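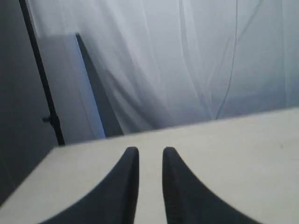
*Pale table surface with sheer white curtain behind, Clerkovby.*

## About Kalano

Kalano fits out small workrooms: tables, window coverings and the lighting that goes with them. The company is run by Hefin Griffiths from a unit in Clerkovby, with a second store at Badura for cut fabric and hardware.

### Work surfaces

Tabletops are supplied in light, plain colors with a smooth finish. Pale surfaces show dust and small marks early, and a damp cloth is enough for daily cleaning. Scouring pads void the surface warranty. Custom tops are cut to order up to 2535 mm long. Edges are finished on site if the top has to be trimmed to the room.

### Curtains

Sheers are sold by the drop under the Xolalpa name. The standard width is 300 cm before gathering. White is kept in stock; other shades are ordered in. Wash at 30 °C, hang damp, do not tumble dry. Where a table stands against the window, we hem the curtain to clear the floor by 26 mm.

### Orders

Measurements are taken by us or sent in on the form. Please give the sill height and the full width of the track, including returns. The site visit fee is 195 and is deducted from the final invoice. The Badura store closes for stocktaking in December.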